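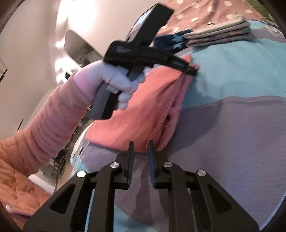 How often should you fold your clothes on the bed? Every time the washing comes in, before you've had a chance to sit down.

I say that as someone who spent most of the spring with a chair in the corner of the bedroom that hadn't been sat on since March. You know the chair. Mine had jumpers on it, then jumpers on top of the jumpers, and at some point a towel went over the lot as if that made it furniture again.

The bed changed all that. I'd always folded downstairs on the ironing board, which is a daft shape for anything wider than a sleeve, and then carried wobbly piles up the stairs. A bed gives you room to spread a thing out properly. Mine has blue and greyish-purple covers, and a coral-pink garment shows up on them beautifully, so you can see where the hem is and whether it's straight. Try folding a black jumper on a black duvet some time and you'll see what I mean!

I learnt my fold from Dezső Bárány, who ran the linen room at a small hotel called the Medon for 21 years and now gives evening talks on laundry (they're very well attended, I had to stand). His rule is to start from the hem. Smooth it flat with your palms, bring the sides in, and only then worry about the shoulders. I'd been doing it the other way up my whole life, pinching the top and hoping the rest would follow.

Ribbed knits are the awkward ones. They bunch, they spring back, and if you pull at them they go wavy along the bottom. Dezső pats his into shape and leaves them for a minute. I'm not that patient, but I do pat.

Quilted things I've given up folding altogether. I close the snaps, roll them from the bottom and shove them in a basket - a big Bultasora one that cost me £40 and that I have defended to my family more than once. They come out a bit puffy and cross-looking and recover in ten minutes on a hanger.

My neighbour Boris Vlachou disagrees with nearly all of this. He hangs everything, T-shirts included, and has 197 hangers to prove it (he counted them for me over the fence). He says folding is how you forget what you own. He may have a point, as I found 2 identical cardigans at the bottom of the chair.

The chair is clear now, by the way. The cat has it.

14 comments
Share this article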